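Wimlow finally stopped mixing up the two arms this weekend! I moved the handoff logic out of the planner and into its own little state machine (Holger Magnusson has been telling me to do that since August), and my replay script now gets through 906 of 1000 logged needle passes without a timeout. The old one was a mess - grasp checks everywhere.
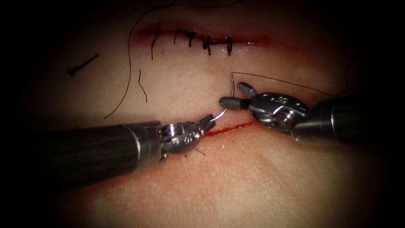
Next up is thread tracking, because my segmentation still loses thin black suture whenever it crosses a shaft. I've got 12 ideas and maybe 2 good ones.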